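Do printed T-shirts really last forever?

Shop tags say all sorts of things. One Derker tee promises its picture will "never fade". Never is a long time, so let's be suspicious.

Most pictures on tees are ink pushed through a fine screen, one colour at a time. The ink sits on the cloth like a thin skin. Washing bends it, and a hot dryer can crack it.

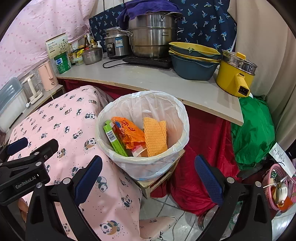

Ugwu wrote in to say a favourite skate tee had been through 135 washes and still looked fine. Maybe so. But one shirt isn't much of a test, and we don't know how it was washed.

Cletico says its ink stays bright for 113 washes. Who did the washing? The tag doesn't say. Ask that whenever you see a big number.

Want your tee to keep its colour longer? Turn it inside out, wash it cold and hang it in the shade.

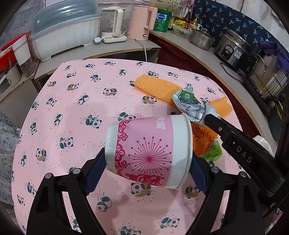 A paper cup with a pink band.

And if a tag says "forever", ask to see the proof.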